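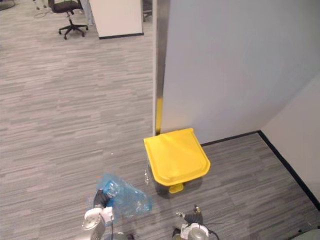
2 min read

Flernlow Office Waste Project: progress report to the Damgaard Fund, October

Work at the Clevstead building is on schedule. The grant covers separate collection of recycling on all floors, new signs, and one year of weighing.

Collections started on the ground floor and moved up as bins were delivered. The two upper floors joined last month. We set a target of 3000 kg of sorted material by the end of this period and reached 2802 kg. The shortfall is mostly cardboard, which was still going out with general waste from the loading area until the pickup times were changed. Paper made up 1945 kg of the total.

Contamination is the main problem. Of the loads checked by Eltel, our hauler, 59 were accepted and four were turned away, all for food in the mixed recycling. We have moved the food bins closer to the kitchens and reworded the signs.

Spending is within budget. Sign printing cost less than planned, and we ask to move the balance to liners, which are being used faster than we expected.

Next period we will add battery collection at reception and repeat the staff survey. The weight records by floor are attached.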